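January, evening

The heating came back at four in the afternoon, so I can write this with bare hands. Yesterday I wrote only three lines and they were all complaints, I will not copy them here.

I have been in Rallthorpe for one year and a half and today I had my first real conversation in the allotment shop. I went for onion sets. The man had none, it is too early, he said, come in six weeks. But then he asked me what kind of soil I have, and I could answer! Heavy, with clay, and sour on the side of the railway. I had learnt the word "sour" for soil from the library book and I was happy to spend it. He said that on the railway side everybody puts lime in winter, and that I should not put the lime and the manure in the same month. I wrote this on my hand and later in the garden notebook.

The plot is number 436. It is strange, as there are not so many plots, but it seems that the numbers continue from an older field which was sold. Mine is long and narrow and the previous tenant left me a row of blackcurrants, a broken cold frame and a great quantity of bindweed. I am still digging out the bindweed. The roots are white and they snap, and every small piece makes a new plant, so I go slowly and put the pieces in a bucket. My mother would have laughed at me. At home we never dug in January, the ground was too dry and hard in the summer and in winter we had the oranges to think about.

I dug from nine until nearly twelve. The ground was soft on the top and below it was still stiff from the cold nights. I finished the strip between the currants and the path, where I want to have the broad beans. A robin came very close. I know that they come for the worms and not for me, but I spoke with it a little, in Spanish, which I do not do with the neighbours.

At twelve I ate my bread in the shed of Gilmartin. He has the next plot and he gave me the second key in the autumn. He is eighty-one and he does not dig in this weather, but he comes to look. He told me about the potatoes of his father, a kind called Fernar, which you can't buy any more. He says they were yellow inside and never went to pieces in the water. He kept some until the year of his knee operation, and then nobody planted them in time and they were lost. He told it without drama, but he looked a long time at the seed boxes. I have asked my cousin to look if somebody in the north of Spain grows something similar. Probably it is not possible to send them through the post.
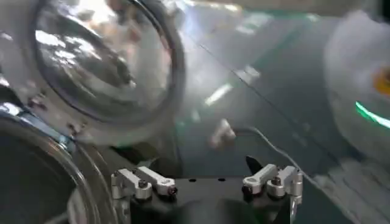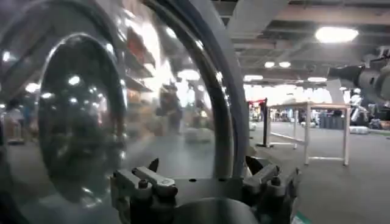

In the afternoon I made the plan for the beds. Last year I had no plan, and I put the cabbages where the cabbages of the other tenant had been, and they got the swollen roots and I had to pull out all of them. This year I have drawn everything on squared paper. Bed one for beans and peas, bed two for the cabbage family, very far from the old place, bed three for potatoes, and the last bed for onions, carrots and whatever remains. The leeks do not fit anywhere. I moved them four times with the rubber and now there is a grey stain in the paper, so they will go in the grey stain.

I also added up what I spent on the garden last year, from the receipts in the biscuit tin. I will not put the sum here. The tomatoes were surely the most expensive tomatoes of the county, and half of them had blight. But I gave two bags of runner beans to the woman downstairs, and she brought me a jar of chutney, and now we say more than good morning. I don't know in which column I should write this.

There was a letter from the council. The waiting list for a plot in the whole district has now 2,903 people on it. I read the number twice. I felt lucky and also a bit ashamed for the weeks in November when I did not go at all — it rained, and I was low in my spirits, and I told myself that the soil was resting. The letter asks the tenants to keep at least three quarters of the plot in cultivation. I think that I have more or less a half. I must reach the far end before Easter, behind the currants, where the nettles are. Gilmartin says nettles are the sign of good soil. He says this about most weeds.

Seeds to order, before I forget: broad beans, the short kind because of the wind. Beetroot. One packet of the lettuce that I liked, with the red edges. The catalogue has a squash called Pandura, pale green with a long neck, and the drawing reminds me of the ones that my aunt hung from the beam in her kitchen. It needs a warm place and a lot of room. I have neither of them. I have put a cross beside it and then a question mark beside the cross.

I telephoned my mother at seven. She asked if I eat well and if there is light. I told her that today it was still a little bit clear at half past four, which is better than before Christmas, and she was silent for a moment and then told me that they had eaten lunch outside. She is going to write to me how she treats the quince for the brown spots, although I have no quince. Maybe there is space for a small one beside the shed, if it is permitted. I have to look in the rules if a tree counts as a structure.

My back hurts on the left side only, the side of the fork. Tomorrow I will change hands, as the book says, if I can learn to do it. Boots are drying on newspaper by the radiator. The lime costs less if I share a sack with Gilmartin, I must ask him if he wants the half.

Rocío Ledesma, plot notebook and other things, second volume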